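Home | Agendas | Minutes | Facilities | Contact

Wornesley Learning Center
Facilities and Supplies Subcommittee
Minutes of the August meeting
Posted in August by Flurina Trummer, Recording Secretary

Present: Ursina Pichler (Chair), Ravinder Paquette, Malachy Madigan, Flurina Trummer (minutes)
Apologies: Ľubomír Trnka

The Chair called the meeting to order at 4:10 p.m.

1. Minutes of the previous meeting
Approved with one correction: under item 5, "Room 2 blinds" should read "Room 3 blinds."

2. Supplies budget
Mr. Paquette reported that the supplies line for the year stands at $2,540, of which $1,405 has been spent or committed. The largest single charge to date was $536 for the replacement whiteboard in the Arkstead Room. Ms. Pichler asked that boards be charged to furniture from next year. Agreed.

3. Dry-erase markers
Mr. Madigan presented his review of the markers in use in the teaching rooms. Instructors have complained of faint lines and of caps that do not match the ink. Several rooms hold a mixture of types left over from earlier orders, and no record exists of which were bought when. He proposed that the black-capped marker with the white barrel be adopted as the standard for all rooms, and that colored markers be issued on request only.
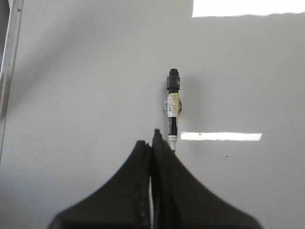

Item 3: dry-erase marker, white barrel with black cap.

Ms. Trummer asked whether tape on the barrels could be used to show which room a marker belongs to. Mr. Madigan replied that room labels had been tried in the Furtado Room and had worn off within a term. The subcommittee preferred to label the trays.

Mr. Paquette had obtained a price from Umow for a carton of 50 black markers and will seek a second quotation before any order is placed. The Chair noted that the present stock should be tested and used up first. Markers that no longer write are to be discarded and not returned to the tray.

Moved by Mr. Madigan, seconded by Mr. Paquette, that black be the standard issue color and that the trays be labeled by room. Carried.

Action: Mr. Madigan to test existing stock. Mr. Paquette to obtain second quotation.

4. Board cleaning
The cleaning contractor has asked that boards be wiped at the end of the last class. A notice will be placed beside each board. Ms. Trummer to draft the wording, including a line asking that permanent markers be kept out of the teaching rooms.

5. Storage closet
The lock on the upstairs closet sticks. Mr. Trnka had sent a note advising that the cylinder be replaced. Deferred until he can attend.

6. Other business
Ms. Pichler reminded members that room requests for the fall must reach the office before the next meeting.

The meeting adjourned at 5:05 p.m.

This site uses cookies to remember your preferences. Accept | Manage settings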